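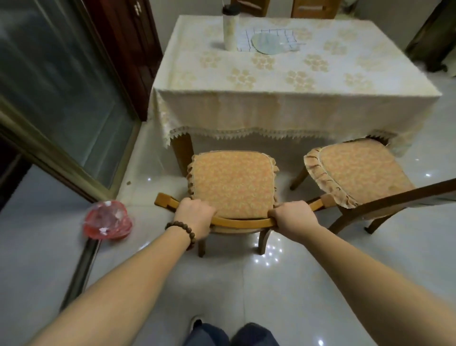

Deux mains sur le dossier, et la chaise se tient près du bord de la nappe.

Galettes à volants et nappes fleuries : vos questions, nos réponses

Quelle matière choisir pour une galette de salle à manger ?
Le coton épais, sans hésiter ! Il se lave bien, il ne glisse pas trop sous les cuisses et les volants gardent du gonflant. Le lin est superbe aussi, mais il se froisse dès le premier repas. Chez Plisent, nous cousons surtout des cotons mouchetés, dans les tons orangés ou sable : les petites taches du quotidien s'y perdent à merveille.

Comment mesurer mon assise ?
Prenez la largeur à l'avant, puis à l'arrière (elle est souvent plus étroite), et enfin la profondeur. Pour des coins arrondis, posez une feuille de papier sur le siège et suivez le contour au crayon. Envoyez-nous le gabarit par la poste, Marta Boiko le reporte directement sur le tissu.

Jusqu'où doit descendre le volant ?
Affaire de goût ! Nous proposons 12 ou 16 cm. Le plus long est magnifique sur une chaise à pieds galbés, le plus court passe mieux dans une petite pièce. Si vous tirez vos chaises dix fois par jour, prenez le court – il se coince moins.

Mes volants se prennent sous la table quand je range les chaises. Que faire ?
Saisissez le dossier à deux mains par la traverse du haut, soulevez un tout petit peu et avancez la chaise bien droite. Si la nappe tombe bas, écartez le pan d'abord.

Faut-il assortir la nappe aux galettes ?
Surtout pas à l'identique ! Un fond crème avec des fleurs jaune pâle réchauffe un tissu orangé sans lui voler la vedette. Gardez une teinte commune, même discrète, et amusez-vous avec le reste.

Et le lavage ?
À 30 degrés, housse retournée, passepoil compris. Séchez à plat, puis repassez les fronces à la pointe du fer, encore un peu humides. La mousse, elle, ne va jamais en machine.

Peut-on commander une seule galette ?
Oui, et même une housse sans mousse. Pour les séries, comptez 2 semaines de confection. Gardez votre numéro de bain si vous pensez compléter plus tard : les oranges varient pas mal d'un rouleau à l'autre.

Une question qui manque ? Écrivez à Taras Onyshchenko, à l'atelier, il adore parler fronces et vous joindra des échantillons.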